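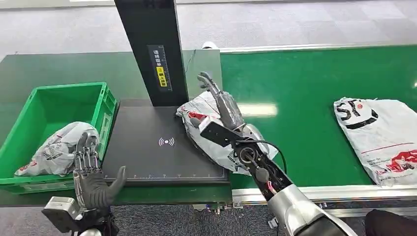
Stavros Nikolaidis keeps a paper notebook for every week of recording, and most of what he writes in it is about bags. Which ones slid, which ones folded over, which ones a person had to push back into place. He runs data collection at Pilora, a small company that teaches robots to handle parcels, and he has been doing it since August.

"Boxes are fine," he said. "You can get a long way with boxes and a decent camera. A courier bag changes shape every time you touch it. I could give you the same bag 200 times and you'd have 200 different bags."

The job his team is working on sounds small. A parcel comes out of a crate, goes onto a weighing platform, and then moves to the conveyor. A trained worker does it without looking up. The robot has to learn it from examples, and the examples come from people. An operator drives both arms through the task while the system stores what the cameras saw and where every joint was. One pass through the task is called an episode. On a good day the station produces 300 of them.

"Good day means nothing broke and everybody had lunch," Nikolaidis said. The worst full day this winter gave 191, after a wrist cable worked itself out of its socket twice.

Pilora has nine operators, who drive in short shifts. Nikolaidis used to let them go for two hours at a stretch. He stopped when he looked at the late episodes and saw how much the grasps had changed. People were reaching the same way each time and closing the fingers early.

"They get tired, and then they get efficient," he said. "You don't want efficient. If every episode starts from the same corner of the crate, the model learns that corner. Then you put a bag somewhere else and it goes to the corner anyway."

So there is a sheet. Before each episode the operator reads a line that says how the crate should be set down and which parcel goes in it. Some lines ask for the crate to be turned a little. Some ask for a bag lying half over another bag. The operators find the sheet annoying, Nikolaidis said, and he finds it annoying to write.

The weighing step takes up more of his time than anything else in the task. The bag has to be on the plate and the hand has to be off it, or the reading is wrong. Operators tend to pat a bag flat before letting go. At first he told them to stop, and the next set of episodes was full of bags slumping over the side. Now patting is allowed.

"I was trying to make it tidy," he said. "But they were doing it for a reason. The hand goes down, presses a bit, comes away. I'd taken out the useful part."

What to do with failures was a longer argument. Pilora first threw out any episode in which a parcel was dropped. Dudach, the outside group that labels the recordings, asked why there were gaps in the numbering, and that led to a month of emails. The rule they settled on is that a drop stays in if the operator recovers it. If somebody has to step in and pick the bag up off the floor, the episode is marked and set aside.

"A recovery is worth more to me than a clean one," Nikolaidis said. "I can get clean ones all morning."

The recordings are stored in a tool called Zosent, which he described as slow but hard to break. Each episode gets a short note from the operator. He reads all of the notes and watches a portion of the video, usually at double speed. He looks for pauses first. A long pause often means the operator could not tell how far the fingers were from the parcel.

White bags on a shiny belt are hard for this, he said. The overhead lights leave streaks on the surface and the edge of the bag gets lost. He has tried moving the lights. He has not tried changing the belt, and customers will have whatever belt they have.

The first model trained on this station's data, named Kos, is due for testing next. Nikolaidis would not guess at how well it will do. He expects it to be poor with bags that are nearly empty, because he has too few of them recorded.

"We ran out of things to put in them," he said. "Then we ran out of bags. I've ordered more."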